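Home Essays Repairs Archive Contact

Clean the fingers first

Sat 2 November

I look after one two-armed machine at Breltcombe, and I think most of us spend our maintenance hours in the wrong place. We open the software log when a grasp fails. I would start with a rag and a hex key.

Our machine has 432 hours on it since July. In that time I wrote up 40 faults, and the greater part came down to dirt on the pads or a screw at the linkage that had backed out a little. The people at Imness who wrote our service plan want the grippers checked once a month. For floor work that is too long.

Trash pickup, with the bin liner and the floor work: 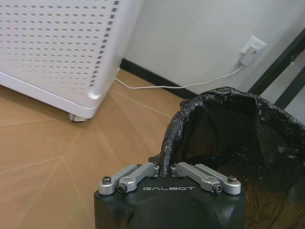
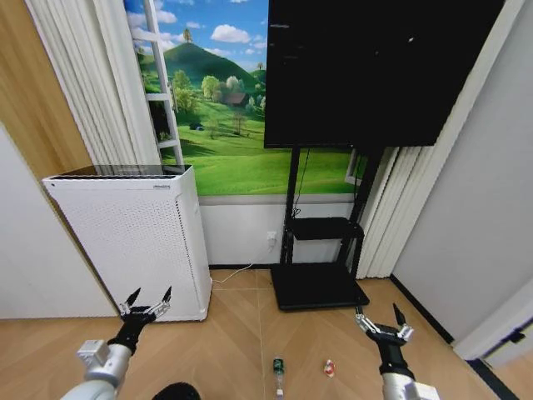
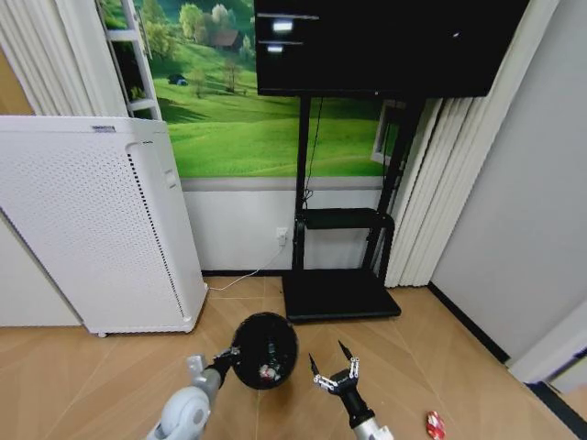
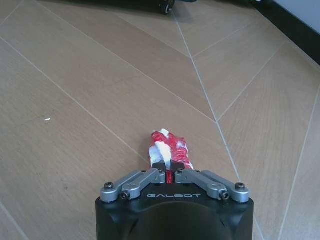

A gripper that works at floor level needs a shorter schedule than one that works at a bench. Grit gets into the pivots, and film wrappers leave residue on the pads. The crumpled red and white bundle between the fingertips in the last picture is the sort of item I mean – glossy, uneven, and gripped only at its lower end. A pad with a film of grease on it may still hold a bottle and drop something like that. The dark screws at the ends of the silver bars are easy to reach, so there is little excuse for skipping them.

My own routine is short. Wipe both pads at the start of the shift. Put a key on each linkage screw twice a week, and mark the heads with paint so movement shows. Open and close each hand by hand command and listen.

Some will say this costs running time. It does – a few minutes a day. I would still trade those minutes for the afternoons I have spent retuning grip force on a machine that had dirty fingers.

Recent essays
Paint marks and what they tell you
Second-hand arms from Dromov: what to check
Spare pads and where to keep them

© Breltcombe Notes | Contact | Back to top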